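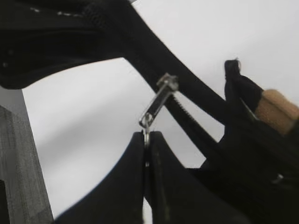
Wrist cam, fingers closed on the pull tab ring, black bag.

From: Brulus cell, evening shift
To: koto-users list
Date: Sunday, September 27, 2026
Subject: Re: [koto-users] arm keeps pulling after zipper jams, no force stop

Sorry for the slow answer, was on the floor most of the week. Quoting the original so people don't have to dig.

> We run the bag closing job on a Koto arm with the Ernetti two-finger
> gripper. Grab the zipper pull, drag it along the track, let go, next bag.
> Ran fine all summer. Since the August update we get jams where the
> slider stops dead and the arm does NOT stop. It just leans on it. Twice
> the pull tab came off in the fingers, once the whole bag came off the
> table with the arm still going. Force limit is set to 30 N, same as
> before. Log shows no limit event at all. Has anybody else seen this?
> And is it safe to keep running with people loading bags by hand?
>
> Alemayehu line 2

Yes, seen it. Same thing on ours, same gripper. Last part first: no, I would not have hands anywhere near it until you've checked the stuff below. We stopped hand loading the same day. Loader now stands behind the gate and the arm is parked before it opens. Slow, everybody hates it, fine.

What happened here. Slider jammed partway, fingers had the ring on the end of the tab, arm kept going. Tab held, ring held, so the load went into the bag and the bag swung toward the loader's side. Buckle end caught a sleeve. No injury but it was reported as a near miss and it should of been.

What we found so far:

The 30 N limit is still in the settings page but after the update it only applies in the approach move. The drag move has its own limit, and on our controller that came up blank. Blank gets treated as no limit. Look under the motion profile, not under safety. Took us two shifts to find that.

With the drag limit typed in by hand it trips, but late. We hung a spring scale on a dummy tab and did 25 pulls against a locked slider. Stopped on every one, but the worst reading was almost 132 N before it let go of the idea. That is a lot on a little metal ring. I don't trust the wrist sensor filtering, looks like it is smoothing over way too long a window. Turned the filter down and the readings got much better, but then we had false stops on the heavy fabric. Still working on that part.

Angle matters too. If the grip is on the ring the tab can swing, and the pull goes off to the side of the track instead of along it. That seems to be when the slider cocks and locks up. On the image at the top the tab hangs down and to the left of the track, and that's a pose I would not start a drag from any more. We added a small move to line the tab up with the zipper first. Fewer jams. Not zero.

Also — the grip check lies. It says "part held" if the fingers stopped short of fully closed, and that's all it says. Doesn't know ring from tab from a fold of fabric. There was a strap loop close to the fingers on one of our bags and it got pinched along with the ring, check passed, arm went off dragging both. If your bags have loops or straps near the zipper end, tape them back or change the approach side.

What I'd do today if I were you:

Gate closed for every drag, no hand loading.
Open motion profile, put a number in the drag limit, save, power cycle, and look again. Ours went back to blank the first time.
Drop drag speed. We are at 8 mm/s for now, painful.
Pull test with a locked slider before you run real bags. Write down the worst one, don't average.
Make sure the e-stop actualy opens the fingers or at least that you know it doesn't. Ours holds grip on e-stop, so the bag stays under tension and can snap back when you cut it loose. Push it back toward the slider by hand brake first.

Koto support has our logs, ticket is open, they asked for the profile file and then went quiet. If you open one too please mention the blank field, more than one site might move it along. I have not tried rolling back to the old version. If someone has, did it keep the calibration? That's the thing stopping us.

Can send the pull test sheet off list. Have to go, shift change.

Brulus cell, evenings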